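Compostable bin liners: your questions

Do they break down in a backyard heap?
Maybe. Kolwood says three months. Ours went in last August and most of it is still there. 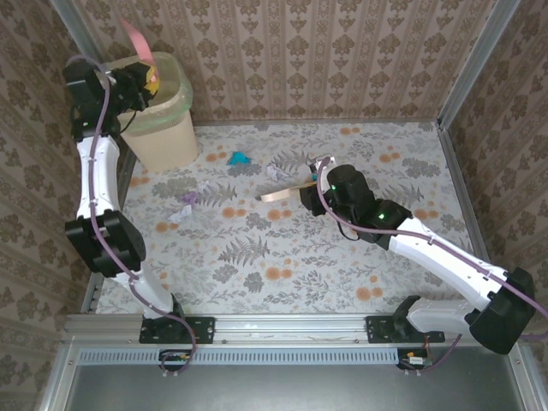
Pale green liner, folded over the rim.

Are they worth the extra money?
I doubt it. A Funduvov roll costs about 3 times what plain bags do.
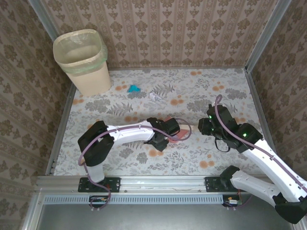 1 min read

Does "plant-based" mean compostable?
No. Ask for the test standard. Culurley never sent us one.

Can I put them in curbside recycling?
No, whatever the box hints.

61 shares · 3 comments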